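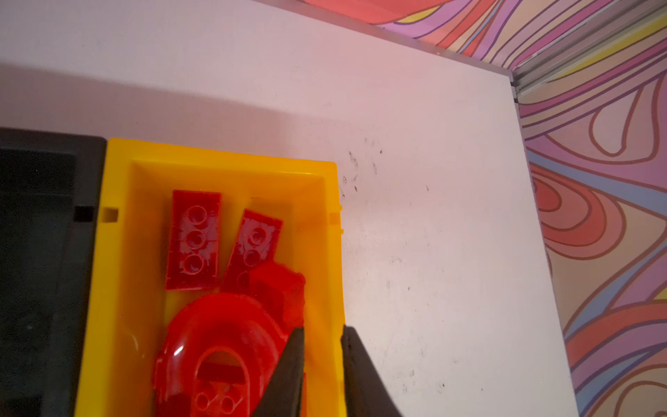

Notes by Rin Shimada, with corrections from Yae Koyama
Robot Handling, Unit 9: The Pinch That Wasn't a Grasp

I love this fault. It cost us most of a July afternoon and it teaches half the unit!

Background first. In the Heltel sorting exercise the arm picks red bricks out of a yellow bin. The run log held 1,952 attempts, and the success flag was set on almost all of them. Yae went to the output bin and found it 12 pieces short.

What went wrong: the controller called a grasp good whenever the fingers stopped before full close. Fine for a lone block. Now look at the big curved arch with a finger over it and a chunky block close by, then at the other finger out past the rim of the bin. Close from there and you can pinch the bin wall. The fingers stop early, the flag goes up, and the arm lifts with the bin in its grip.

The safety side (please read this twice): a lifted bin is an unplanned load. Ours slid off at 24 cm and threw bricks across the table. Stay outside the marked line while the arm is powered, even if it looks idle, and press stop before you reach for anything that fell.

Fixes we tried
Finger width check against the part list: helped, but thin plates still fooled it.
Rim keep-out zone in the Yagi planner: the big win.
Weighing after a 2 cm lift: slow, and lovely to watch on the plot.

For next time: sketch a keep-out zone for two bins side by side, and bring your force plots.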